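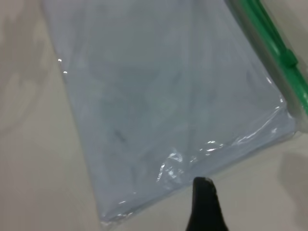
Teaching the arm by hand: questions we keep getting

Compiled by Lowri Mathias, packing room, Lougher site. Most of these came from people at Gumton who are being asked to try the same thing. I was told to keep it upbeat. I have kept it accurate.

What does "teaching by demonstration" mean here?

A person moves the robot through a job over and over while the computer records it. You either hold the arm and push it where it needs to go, or you sit at the remote station and steer it with the hand controller. Later the recordings are used to train a program that is supposed to do the job alone. "Supposed to" is carrying a lot of weight in that sentence.

So it learns like a new hire would?

No, and I wish the sales material would stop saying so. A new hire watches you twice and then asks why the bags are stored upside down. The arm gets a pile of examples and copies what they have in common, including your bad habits. When Rhun Morris was steering, he paused before every grab. The program trained on his runs paused too.

How many demonstrations does a task take?

Flamberg, who sold us the system, quoted 400 for a simple pick. We had 1,714 recorded by the end of May across all the bag work, and I would not leave it alone with a full shift's orders. Ask for the number on your own product before you sign anything.

Why are bags such a problem? They weigh nothing.

Weight was never the trouble. A zip-top bag lying flat gives the fingers very little to get hold of. The plastic is clear, it wrinkles differently every time, and it throws glare right where you are trying to see the bottom corner. A person slides a fingernail under and doesn't think about it. From the wrist camera, you get a shiny patch and a guess. Boxes went well. Anybody can make boxes go well.

Should I move the arm by hand or use the remote station?

Depends who you ask. Cledwyn Samuel likes pushing the arm by hand and says he can feel when the finger touches the table. I use the remote station, for the plain reason that you only see what the cameras see. If I can't find the edge of a bag from that view, I don't see how the program is going to. Hand guiding lets you cheat by leaning over and looking.

Do I grab from the zipper side or the bottom?

At Lougher we go for a bottom corner. The zipper is stiffer and easier to pinch, but pulling on it can open the bag. Kevell does it the other way around with a different bag. Pick one and have everybody stick to it. Mixed methods gave us an arm that headed for the middle and got neither.

What if I mess up a run?

If you drop the bag and do nothing, mark the run as failed. If you drop it, pick it up again and finish, keep it and mark it "recovered." Hefin Lloyd wanted those thrown out because they looked sloppy. I argued for keeping them and still do. The arm is going to drop things, and it has to learn the next step from somewhere.

Please don't delete runs yourself. Two sets went missing that way and we never got a straight answer about what was in them.

Is the success rate on the poster true?

It is true for the table, lights and bags used that afternoon. Ask what happens with the blinds open. I have, and I am waiting.

How long can I steer before I need a break?

Two hours is the rule. My own runs get worse well before that, and tired runs go into the training the same as good ones. Stop when you catch yourself jabbing.

Am I training my replacement?

Management says no. Maj-Britt Myklebust put the question in writing and was told that packing staff will "move to higher-value tasks." No list of those tasks has been sent around. Going by what I see at the table, there is plenty of time to write one.

Who do I ask if my question isn't on this page?

Me, for anything about recording. Rhun for the hand controller. For billing and contract questions, Flamberg, and get the reply by email.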